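Bin picking in the shared workshop, part four

Posted in June 2019 | Filed under: robot, workshop | 6 comments

In the last part I wrote how we brought the arm up the stairs and how the floor was measured before we dared to switch anything on. Several readers asked when it will finally do something. So this post is about the doing, and also about the cables, which took more of my evenings than the doing.

For those who did not read the earlier parts: I share a workshop with Gangadharan Chowdary, who repairs pumps in the front half. Two years ago he bought a KUKA arm with its controller from a company named Eltell, when they closed their packing line. He wanted it for grinding. The grinding never happened, and in September I asked if I could try to make it pick things out of a box. He said yes, if I pay my part of the electricity.

The bin

I bought the metal bin from Devadiga, a dealer of used kitchen and factory goods near the bus station, for 400 rupees. The paint was already coming off in places and I did not repair this. What I like is that the walls slope inward, so a thing that falls near the wall slides a little to the middle, where the fingers can reach it. What I do not like is the bare metal floor. It shines, and my program for finding objects sees the shine as an object. For two weeks the arm tried to pick up the reflection of a lamp. I moved the lamp to the other side of the beam and lowered it, and now it happens only sometimes.

The bin is held to the table by a bar clamp. At first I had no clamp, and on the third evening the gripper pushed the bin and all my positions were wrong after it. I put blue tape on the table too, so that if somebody moves something I can put it back to the marks. I recommend the tape very much. It costs nothing and it has saved me a full calibration two times already.

The cables

This was the hard part. The gripper needs its own wires, and they must travel along the arm to the wrist without being pulled or pinched. My first try was with cable ties, very tight, because I thought tight is safe. When the wrist turned to the far side, the bundle had no length left and one connector came out with a loud sound. Yamuna D'Souza, who taught me most of what I know about wiring, looked at it and asked me only, "Where does it go when the wrist turns?" I had no answer.

So I made everything again with a big loop around the last joint. The thick yellow cable goes on the outside and the thin black ones follow it on the inside. It looks untidy, I know. But I turned the wrist by hand control to every position I plan to use, very slowly, and watched the loop open and close, and it did not touch the bin wall.

If you do the same, please do the test with the speed at the lowest setting and keep the stop button in your hand, not on the table.

The gripper

The fingers are from a kit called Breralico, with brackets that I changed. The original brackets were too wide for the corners of a bin. I have small screws everywhere now and I check them before every session, as they become loose from the vibration. Next time I will use thread glue from the beginning.

What to pick

I wanted objects of many kinds, because picking 500 equal blocks teaches you only about blocks. Most of my collection comes from the workshop and the kitchen at home. A screwdriver is a good test, with its fat handle and thin shaft, and a different weight on each side. Flat things are the worst. The dustpan is my enemy, as the program always wants to take it by the middle, where there is nothing for the fingers to hold.
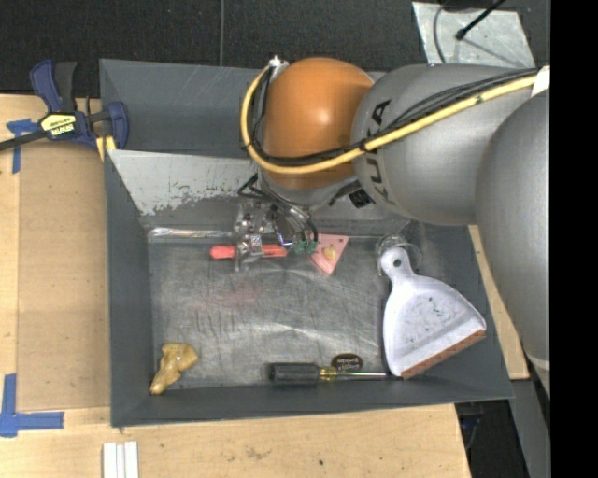
Transparent things are also difficult, and for this I have no solution yet. The depth values go directly through them and the program believes the space is free. Yamuna suggested to take two readings from different heights and compare. I tried this one evening with the program Mosus, which I use for the planning, but it made each cycle so slow that I went to make tea in between.

The log says 3267 attempts until now, and 2983 of them were finished without the program stopping with an error. Please do not read this as the number of good picks! A cycle where the fingers close on air is also finished without an error. I did not save the finger position at the start, so for the early attempts I cannot say which is which. Now I save it every time.

Next I want to change the finger pads for something softer, and to write a better rule for objects that lie against the sloping wall. Gangadharan wants his half of the power sockets back by the end of the month, so before that I must pull a new line from the main board. I will write about the pads when I have cut them.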